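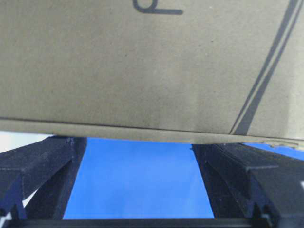
A cardboard carton with a torn corner, the kind of wear our packers check for.

Casual Packing and Carton Assistants — Sarnonden warehouse

Hollo is looking for four casual assistants to join the packing room at our Sarnonden warehouse. The work is sorting, checking, filling and closing cardboard boxes of household goods for delivery to shops and private customers. We reuse as many boxes as possible, so a good eye for cardboard is an important part of the position.

The work

You will take used cartons from the returns cage and decide which ones can go out again. A small tear on the outside lip is normally fine if the seam still holds. A box with a soft base, or with a corner open through all the layers, goes to the recycling baler. Old labels must be peeled or covered, but printed marks of the maker can stay.

After this you will pack orders from a picking list, fill the gaps with shredded paper, tape the box with the H pattern and put it on the correct pallet. Heavy cartons go at the bottom, seams facing in. In a normal shift one person closes 127 cartons. In January, our busiest month, it can be 168, and we put extra people on the benches for this.

Who we would like to hear from

Experience in a warehouse, a supermarket or a removals company is welcome but it is not required. You should be comfortable to stand for most of the shift and to lift up to 15 kilograms with correct technique. Please be able to read a picking list in English. If you are colour blind, please apply anyway — our pallet tags carry letters as well as colours.

A forklift licence is useful for later, but you will not drive in this position.

Hours and pay

Shifts are from 6.30 am to 2.30 pm, with a paid morning tea and half an hour for lunch. Most people work three or four shifts a week, and the roster is sent two weeks before. Pay follows the casual rate for the storage industry, including the loading, and superannuation is paid on top. We supply gloves, a safety knife and a hi-vis vest. You need your own steel-cap boots, and we refund up to $222 for them after your first month.

The bus stops at the Grimel Road gate. There is free parking behind the loading dock, also a bike shelter.

How to apply

Send a short letter and your résumé to Xiuying Fang, Packing Room Supervisor, at Hollo, 168 Grimel Road, Sarnonden. You can also leave them at the front office. Please write which days you are available and when you could start.

Applications close 2024-04-05. Suitable applicants will be invited to a paid trial shift of three hours.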